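# Keeping a hand-held gripper pair in good shape for laundry work

Clothes are hard on grippers. They shed lint, they hide zippers, and they pull sideways on the fingers in a way that cups and boxes don't. These tips are for a pair of hand-held grippers used on a bed, one in each hand, for picking up, spreading and folding. They were written for the Stevell pair we use, with yellow fingers and round windows on the front, but most of them apply to anything built the same way.

## Before you start

Pick each gripper up and close it slowly with nothing in it. The fingers should meet along their whole height. If they touch at the tips and leave daylight at the base, one finger has shifted on its mount and needs to be reseated before you do anything else.

Open and close it ten times more at working speed. Listen for a click at the end of the stroke. A soft click is normal. A scrape is lint or a thread in the slide.

Then try it on cloth. Pinch a thick garment, lift it clear of the bed and hold it for 20 seconds. Watch the fold between the fingers. If it creeps down, clean the inner faces and try again.

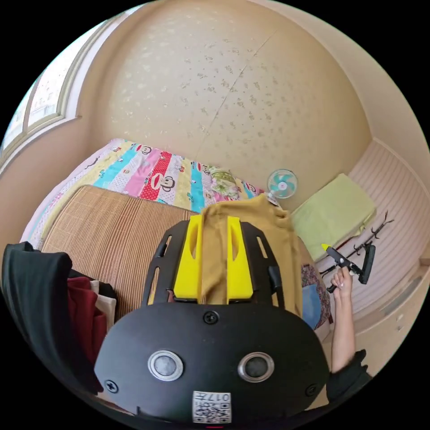 One reader wrote in to say that the cloth test is no good with a freshly washed garment, and that fabric softener leaves enough on the fingers to make a sound gripper look like a weak one. We tried it both ways and the reader is right. Keep one old sweater aside for testing, and wash it without softener.

## Cleaning the fingers

- Take off loose lint with a strip of painter's tape wrapped around your own finger, sticky side out.
- Wipe the inner faces with a damp cloth and one drop of dish soap. Wipe again with plain water. Let them air dry.
- Run a cotton swab through the slot in each finger. Lint packs in at the bottom of the slot first.
- If the inner faces have gone shiny, rub them lightly with 800 grit paper, across the finger and never up and down. If that doesn't bring the grip back, go to 600. Stop there. If the finger still slips, it's worn out.
- Don't use alcohol on the fingers. We did this all through December and two of them went chalky.

The Tastent lint brush that many people keep in a drawer is fine on the housing but too stiff for the fingers.

## Cleaning the windows

The two round windows on the front of the housing need a dry lens cloth and nothing else. Blow first, then wipe from the middle out. Do the metal rings with a separate corner of the cloth, as that's where hand cream collects.

Check for a hair lying across the glass. You won't see it straight on — tilt the housing toward a lamp.

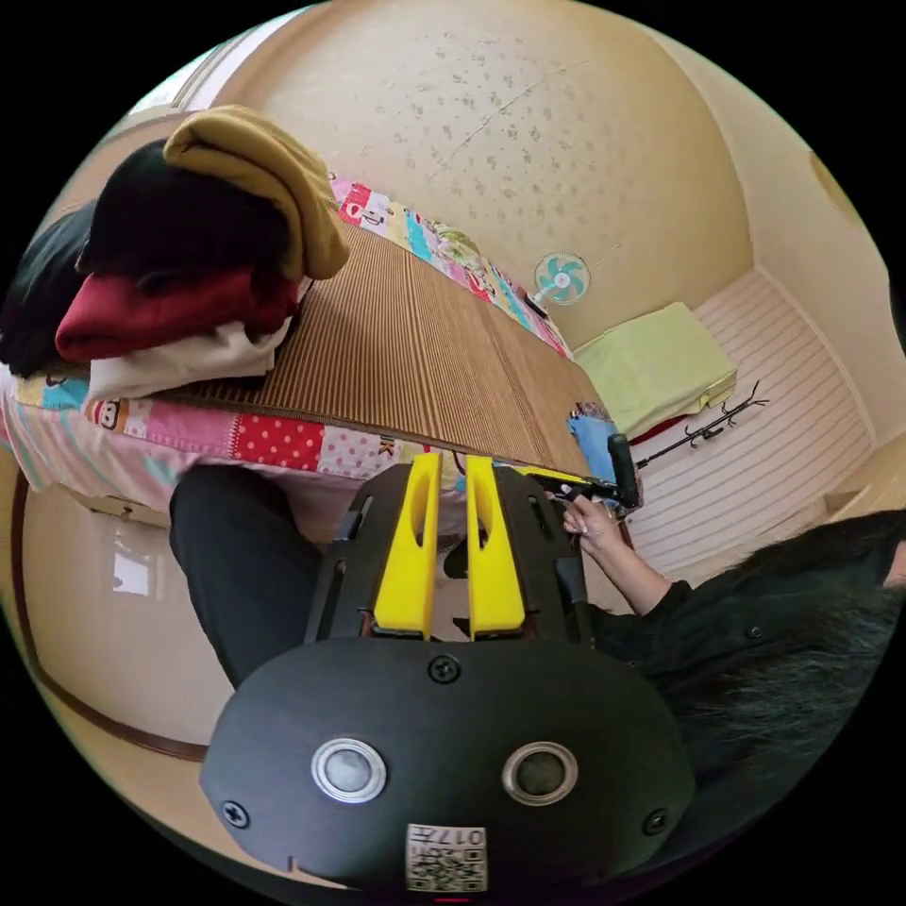 ## Screws

There are three on the face of the housing, one at the top center and one toward each side. Check them once a week with a hand driver. Snug is enough.

If one keeps backing out, take it all the way out, clean the thread, and put on the smallest dab of removable thread lock. Jevska sells it in a pen, which is easier to control than the bottle. Leave it overnight.

Never tighten the top screw with the fingers closed on something. Open them first, tighten, then close them and check that they still meet.

## The label

Keep the printed code clean and flat. Ours says 017, and that number goes at the top of every page in the repair book, so a worn label means a lot of guessing later. Wipe it with a dry cloth. If a corner lifts, press it down with a warm spoon. Clear tape over the top seems like a good idea, but it shines under a lamp and the code stops scanning.

## Checking the grip on thin edges

Seams and hems are where a tired gripper fails first. Thick folds will hold in almost anything, and you can go weeks thinking all is well until the first T-shirt hem slides out.

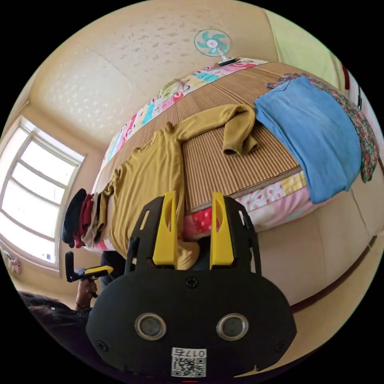
Wear at the tips is uneven, and the two grippers in a pair never wear at the same rate. Test each one separately, on a single layer, and write down which one you used. Lay a long-sleeved shirt out flat on the mat, like the mustard one, with the hem hanging a little over the near edge of the bed so you can get at it without scraping the tips on the mat. Pinch the hem and pull gently toward you. Then do the end of a sleeve, which is harder if it has bunched up. Keep anything heavy, such as folded denim, to one side until the shirt passes. Eight good pinches in a row is a pass. Fewer than that and the tips need the 800 paper.

A woven mat is kind to cloth but not to fingertips. Come down at a shallow angle and let the cloth rise into the gap. If you find tan fibers in the slots at the end of the day, you're pressing too hard.

## Handles and triggers

Squeeze each trigger halfway and hold it. It should stay where you put it with no flutter. A flutter usually means the pivot is dry. One drop of light machine oil on the end of a toothpick will do it, wiped off well afterward, with the gripper on its side so that nothing runs down into the fingers. Spend a few minutes opening and closing it over a rag before it goes near clothes again. 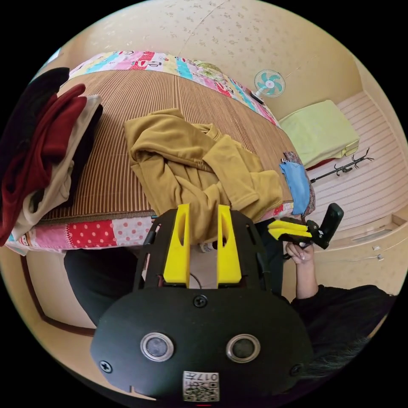
After oiling, do the other gripper too, even if it feels fine. A pair that feels the same in both hands is much less tiring, and you'll notice sooner when one of them changes.

If the trigger comes back slowly, the spring is on its way out. Verhoeven has a replacement that fits ours with no filing. Swap it with the housing held in a towel, not a vise.

## Putting them away

- Store both with the fingers slightly open. Closed fingers take a set.
- Rest them on the back of the housing, windows up, under a clean cotton cloth.
- Loop any cable loosely and don't wrap it around the handle.
- Keep them off window sills in summer.

Write the date, the number on the label and what you did in the book. "Cleaned fingers, oiled pivot, top screw a quarter turn" is plenty.

Last updated April 30, 2025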